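Memoria del proyecto: Ogola, un huerto de legumbres para el patio sur

Autoras: Elli Kokkonen y Halima Barasa
Asignatura: Proyecto integrado de Ciencias, segundo curso

1. De dónde salió la idea

Empezamos en octubre con una pregunta muy sencilla: ¿se puede recuperar la tierra del patio sur, que lleva años pisoteada, plantando solo legumbres? Halima había leído sobre las bacterias que viven en las raíces de las habas y fijan el nitrógeno del aire, y llegó a clase tan emocionada que ese mismo día ya teníamos el nombre del proyecto (Ogola, elegido por votación, aunque a Elli le gustaba más Orness).

El terreno mide 56 metros cuadrados. Cuando clavamos la azada por primera vez apenas entró un par de dedos. ¡Parecía cemento! Hicimos la prueba del tarro con agua y la capa de arcilla se comía casi todo lo demás. Materia orgánica, muy poca. Lombrices, ninguna en los primeros tres hoyos.

2. Lo que plantamos

Dividimos el terreno en 24 parcelas iguales, con estacas y cordel. Un tercio fue para habas, otro para guisantes y el último se quedó sin sembrar como control. Repartimos las parcelas por sorteo para que el rincón de sombra no perjudicara siempre al mismo cultivo, y esto nos lo recordó nuestra tutora justo a tiempo, porque el primer plano que dibujamos tenía todas las habas juntas al lado del muro.

Las semillas de haba son de una variedad temprana que nos dieron en el vivero Rusano. Las pusimos en remojo la noche anterior y las enterramos a cinco centímetros. Los guisantes, algo menos profundos. En total sembramos 1282 semillas contando las dos especies, y las rodillas todavía se acuerdan.

El riego se hizo a mano con regadera, siempre a las ocho y cuarto, antes de la primera clase. Cada pareja del grupo tenía su turno apuntado en la hoja del pasillo.
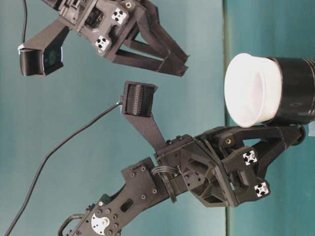 Figura 1. Pinza de color gris oscuro con dos dedos largos y una cámara de muñeca montada en un soporte.

3. Las raíces, lo mejor de todo

Si tuviéramos que quedarnos con un solo momento, sería el de arrancar la primera haba. Lavamos la raíz en un cubo y allí estaban los nódulos, unas bolitas pegadas como cuentas. Cortamos una con el bisturí y por dentro era rosa, que es la señal de que las bacterias están trabajando. El color viene de la leghemoglobina, una proteína pariente de la de nuestra sangre. ¡Una planta con algo parecido a la hemoglobina! Media clase vino a mirar por la lupa.

Contamos los nódulos de varias plantas por parcela hasta llegar a 2770. Las habas ganaron con claridad a los guisantes, sobre todo en la zona soleada. En las parcelas pegadas al muro las plantas crecieron altas y flojas, y muchas raíces tenían nódulos pequeños y blanquecinos.

4. Problemas

El pulgón negro apareció en las puntas de las habas y nos pilló sin plan. Despuntamos las plantas más atacadas y usamos jabón potásico diluido. En dos parcelas la plaga siguió igual, así que las hemos marcado con asterisco en las tablas del anexo.

También perdimos los datos de humedad de una semana entera porque el cuaderno se quedó bajo la lluvia. A partir de entonces copiábamos las medidas por duplicado.

5. Qué vemos en el suelo

Al terminar el ciclo cortamos las plantas a ras y dejamos las raíces enterradas. El kit de nitratos Sullmont dio valores más altos en las parcelas de habas que en las de control. Las de guisantes quedaron en medio, con tanta variación entre unas y otras que no nos atrevemos a afirmar nada. Y la azada entra mejor, incluso en el lado del muro.

Para el próximo curso proponemos sembrar acelgas y lechugas en las mismas parcelas, sin abono, y pesar la cosecha de cada una. Hemos dejado las estacas puestas y el plano del sorteo en la carpeta verde del laboratorio.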